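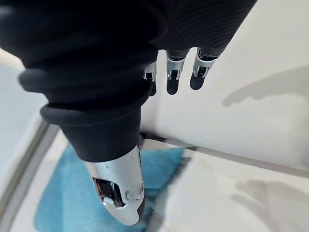
浅蓝色的布。图／Osmont

Osmont 入户布艺护理十一月开约，浅色沙发单列一项，地毯可以同一趟做

【Drumeck 讯】先说要紧的：Osmont 的入户布艺护理服务，十一月起在 Drumeck 全区接受预约，周二上午九点开放第一批时段。首批名额 900 户，先到先约，约满就转下一批，下一批的时间到时候另发通知。这次新增的是浅色布艺沙发单项，米白、灰白、燕麦色都算，以前这几种颜色是并在“其他家具”里报价的，现在拆出来，价目单独一行，工序也单独一套。地毯可以搭着做，抱枕、餐椅坐垫也可以，窗帘暂时不行。

同时上市的是一套家用布巾，名字叫 Drurura，浅蓝色，上门人员用的和卖给住户的是同一款。零售从十一月开始，Mohammed 街门店有现货，网上晚几天。

下面是详细内容，编辑朋友按需取用，时间紧的话看前三节就够了。

为什么拆出浅色沙发

过去一个服务年度，Osmont 客服一共登记了 3,565 条布艺类咨询。我们翻了一遍。问浅色沙发的最多，问法五花八门，归拢起来还是那几样：坐的地方发灰，扶手发黄，小孩把酸奶弄上去了，猫。还有一类是自己先擦过一遍的，擦完中间干净了，外面多出一圈印子，比原来还显眼，于是打电话来问那一圈怎么去。

这个圈大家都碰到过。原因不复杂，水倒多了，脏东西跟着水往外走，走到哪里干了就停在哪里。深色沙发上看不大出来，浅色的一眼就看见。所以浅色沙发的做法要慢一点，水要少，面要擦得大一点，从外往里收。原来的报价里没有把这部分时间算进去，上门的同事老是赶，住户也觉得赶。现在把时间加上了，三人位一张沙发排一个完整时段，中间不插别的单。

价格相应有调整，单项比原来并在一起时高一点，搭配地毯的套餐基本没动。完整价目在门店和预约页面都有，这里不抄了，抄错了麻烦。

上门做什么

流程大致如下，每家情况不同，顺序会有出入。

进门先铺布。脚下一块，沙发前面一块，放工具的地方再一块。茶几上的东西请住户自己收，遥控器、杯子、书、充电线这些，上门人员不代收，怕放乱了您找不着。时间上请提前十五分钟收好就行，不用特意大扫除，有的住户为了等我们来先把家里打扫了两个小时，心领了，真的不用。

然后看料子。沙发底下或者坐垫内侧一般有水洗标，看标上写什么。没有标的，剪掉了的，字磨没了的，都很常见，那就找一个不显眼的地方试一小块，等它干。等的这段时间先吸尘，缝里、靠背和坐垫交界的地方、扶手内侧，都吸。坐垫能拆的拆下来吸背面。硬币、发卡、饼干渣，归在一个小碟子里，最后交给住户。

试的那一小块干了，看颜色有没有变，看毛有没有倒，没问题再往下做。有问题就停，当场说明，不收沙发这一项的钱，只收上门费。

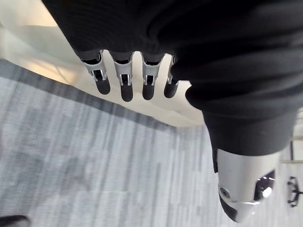
接着才是擦。布巾打湿，拧到不滴水，叠成四层，一面用脏了翻一面，八面用完换一块。一张三人位沙发正常要换好几块布，不在一盆水里反复搓。边上水盆里的水浑了就倒掉，别心疼水，浑水擦浅色料子等于白擦。擦的方向顺着织纹，坐面先做，再做扶手，再做靠背，裙边放最后。局部的污渍先用干布吸，在用湿布从外往里按，按完换干的地方再按，别来回蹭。油渍另外处理，笔印另外处理，红酒请在电话里提前说。

擦完通风。窗开一条缝，风扇可以开，别对着一个点猛吹。电吹风不建议。当天晚上以前最好不坐，实在要坐垫一条干毯子。

地毯是另一套东西，先吸后擦，长毛的用刷子顺一遍。沙发腿压出来的坑，放一点湿布，过一会儿用手指拨起来，大部分能恢复，压了很多年的恢复不全，这个要提前讲清楚。

Drurura 布巾

说一下布。浅蓝色，一包里大小两种，大的擦坐面，小的做局部和缝隙。选浅蓝是试出来的，白布用两次就灰，心理上不舒服，总觉得没洗干净；深蓝、红、棕这些颜色深的，新的时候容易掉色，沾在米白沙发上很难弄。浅蓝看得见脏，又不至于难看，晾在阳台上也还行。

第一次用之前请先过一遍水。建议洗两遍，一遍也可以。水温最高 60 度，可以机洗，不要加柔顺剂，加了以后吸水会差，这是问得最多的一条，说明书上印了，字号小，下一版改大。晾干即可，烘干用低温。洗的时候和毛巾分开，毛巾掉的毛会粘在上面，再擦沙发就全是毛。

门店首批备货 500 包。每位住户限购两包，预约了上门的住户可以在上门当天直接从同事那里买，不占门店的数。旧布巾可以拿回店里换购，不限品牌，洗干净再拿来，谢谢。

有人问能不能擦桌子擦灶台。能擦，但是擦过灶台的就不要再擦沙发了，油洗不净。家里备两包的话，角上缝一道线区分一下，或者拿油性笔在标上画一道。

住户自己平时怎么弄

上门一年做一到两次够了，平时靠自己。以下内容门店有折页，免费拿，这里摘一些。

一，吸尘。一周一次，坐面和缝。用扁嘴，别用带滚刷的，滚刷容易把浅色料子刷起毛。吸力开到中档。吸之前把坐垫竖起来拍两下，灰会出来，戴口罩。

二，翻坐垫。能翻的一个月翻一次，左右也换一换。大家都有固定的座位，固定的座位先塌先脏，这跟沙发好不好没什么关系。靠垫也轮着换，睡午觉那一头的靠垫最容易有头油。

三，洒了东西。先别动水。拿干布压上去，压，数到二十，换个干的地方再压。把能吸的都吸出来以后再用微湿的布。汤水类的尽快，牛奶和酸奶一定尽快，过夜会有味道。咖啡先吸再按，颜色淡下去就停，等干了看，不行再来一次。一次想弄到底，最后就是那个圈。

四，圈已经有了怎么办。把整块坐面都轻轻打湿一遍，从缝到缝，不要只打湿圈的那一块，然后均匀擦，均匀晾。多数水印这样能淡很多。淡不了的打电话。

五，牛仔裤。新的深色牛仔裤会染色，染上去很难退。洗过几次再坐，或者铺个盖毯。盖毯也选浅色，深色盖毯一样会染。

六，太阳。靠窗的浅色沙发会偏黄，尤其是一头晒一头不晒的，时间久了两头两个颜色。拉纱帘，或者半年掉个头。掉头的时候顺便把底下吸了。

七，宠物毛。橡胶手套稍微沾点水，顺一个方向撸，毛会成团。粘毛滚筒也行，就是费纸，胶重的滚筒别用在起绒的料子上。

八，折页上没写，客服常讲的：香薰喷雾别直接对着沙发喷，会留点子，喷在空中也要离远一点。

搭着地毯做的几点提醒

浅色沙发配浅色地毯的家庭不少，两样一起做最省事，灰是来回跑的，沙发擦干净了地毯没吸，过一个星期坐面又灰。顺序上先沙发后地毯，掉下来的灰最后一起收走。

地毯四边都被家具压住的，请在预约时备注。同事可以帮忙抬茶几、抬单人椅，三人位沙发需要住户一起搭手，带抽屉和储物的请先清空。钢琴、鱼缸、玻璃柜不抬，这个没得商量。

羊毛地毯需要另约，水量和时间都不一样。草编和黄麻的不做湿处理，只吸。拼块地毯可以只做脏的那几块，按块算钱，挺划算的，很多住户不知道有这一项。
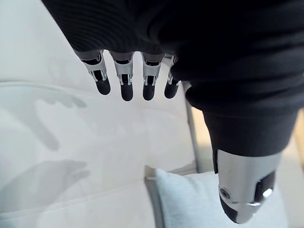
怎么预约

周二上午九点起，三个渠道同时开：网页、电话、Mohammed 街门店柜台。网页最快。电话早上会占线，下午两点以后好打一些。柜台取号，上午的号发完为止，下午的号一点开始发。

预约时请准备好以下信息：沙发几人位，料子（不知道就写不知道），颜色，买了几年，有没有明显污渍、什么东西弄的，家里有没有宠物，几楼，有没有电梯。能发一张水洗标的照片最好，拍清楚字，省得来回问。污渍的情况请照实写，自己用过什么清洁剂也请写上，两种东西碰到一起有时候会变色，写了我们好避开。漂白水用过的一定要写。一定。

时段分上午和下午两档，傍晚档只有周中有，数量少。改期提前一天说就行，不收费。当天取消的收上门费。遇到家里临时有事、小孩生病之类，打电话讲一声，客服会酌情处里。

租房的住户也可以约，沙发是房东的请先跟房东打招呼，我们不需要看书面同意，但出了争议会比较麻烦，最好留个短信。

付款在做完以后，当面看过再付。干透以后才看得出最终效果，所以做完三天内如果发现水印或者漏掉的地方，打电话，安排补做一次，补做不收钱。补做限同一张沙发同一个问题，新洒的不算。

服务范围

首批只开 Drumeck 全区。河对面暂时没有排，问的人很多，知道，在招人。路上时间算下来一天做不了两家，先不开，免得开了又推。门店取送可以，单个坐垫套、抱枕套可以送到 Mohammed 街来做，三到五个工作日取，拉链坏的顺手换，零件另算。

办公室、诊所候诊区、民宿，这些走商用，单独报价，请在网页上选“商用”，不要从家用里约，约了也会被退回来，白排一次队。

皮沙发不在这次范围内。仿皮也不在。绒面的看料子，先发照片。

材料和气味

问的人多，统一答复。上门用的清洁液没有加香，做完会有一点点湿布的味道，通风后散掉。家里有婴儿、有哮喘病人的请备注，可以全程只用清水，效果会弱一些，油性的污渍基本去不掉，这个提前说清。用的什么液体，瓶子会留在台面上给您看，成分表可以拍照留底。

布巾用完统一带回去洗，不在住户家里洗。盆里的脏水倒马桶，倒之前会问一声。铺在地上的布每家换新洗的，进下一家之前都换。

吸尘用我们自己的机器，有点响，家里有人上夜班在睡觉的请选下午档。用电请提供一个插座，别的不用准备。茶水也不用，谢谢。

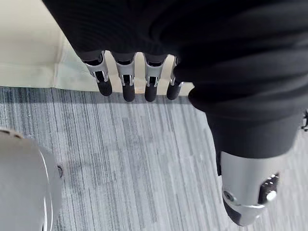 文 / Mohammed

写到这儿补几条开会时候刚定下来的，前面没来得及放进去。

布巾的包装首批是纸套，没有塑料袋，所以门店请不要把它放在门口湿的地方，已经跟柜台说了。说明书有中英两版，英文那版水温那一行印漏了，以本稿为准，最高 60 度。已经印好的会贴一张小条，贴得有点歪，见谅。

周二开约当天，门店有现场演示，上午十点一场，下午三点一场，演示的是浅色坐垫怎么去水印，一块坐垫从打湿到擦匀，边做边讲。坐的位置不多，站着看也行。可以带自己家的靠垫套来，现场给看料子，不现场洗。小朋友来的话别吃巧克力，笑。

演示结束可以直接在柜台约时段，跟网页共用名额，没有额外预留，所以着急的还是早上九点先在网页上约了再过来看。

价目补充一句：沙发脚凳算半个位，跟沙发一起做才算半个，单独约按一个位。L 形沙发按坐位数加转角，转角算一个。沙发床把床那一面打开也要做的，请备注，时间要多留。打开以后里面通常比外面脏，心理准备。

老客户原来约在“其他家具”里的单子，还没做的，价格照旧，工序按新的来，不补差价。系统里这些单子会显示两行，一行旧的一行新的，看着像约重了，没有约重，不用打电话来删。周末之前会合成一行。

给媒体的：需要补充资料请联系 Osmont 新闻组，工作日上午九点到下午五点半，邮件当天回，电话十二点到一点没人接。想看上门过程的可以安排跟一家，要先征得住户同意，请至少提前三天说。布巾样品每家媒体一包，来门店自取，寄送的话请把地址写全，上次有两包退回来了。

关于 Osmont

Osmont 做家用布艺护理和收纳上门服务，门店和客服都在 Drumeck。服务项目有沙发、地毯、餐椅坐垫、床垫表面吸尘以及换季收纳。Drurura 是 Osmont 旗下的家用布巾系列，首款为浅蓝色两种尺寸装，后续的餐厨用款还在打样，颜色没定。

预约：网页首页“布艺护理”入口，或 Mohammed 街门店柜台
开约时间：周二上午九点
首批名额：900 户
布巾首批：500 包，每位住户限两包

（稿件可直接转载，标题可改，价格部分请以预约页面为准。）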